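Back room walk-through, October — Remzi Duman

Exits: OK. Both doors open all the way. I did trip on the mat by the side door, so I taped the corner down.

Extinguishers: OK, but the tag on the one by the sink is so faded I needed my phone light to read it. Mirela, can you order a new tag?

Power strips: FIX. Found one plugged into another one again — come on, folks! I unplugged it and left a note.
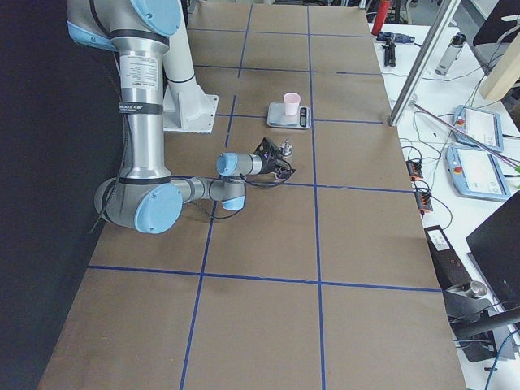

How often do we test the smoke alarms? Once a month, and I write the result on the sheet inside the closet door.

First aid kit: LOW. Out of small bandages and the burn gel is expired. I'll pick some up on my next trip to Teixeira.

Shelves: OK. I moved the heavy paint cans down to the bottom (my back is still mad about it).

Emergency light: FIX. Flickers when I press the test button. Ademir has the spare battery.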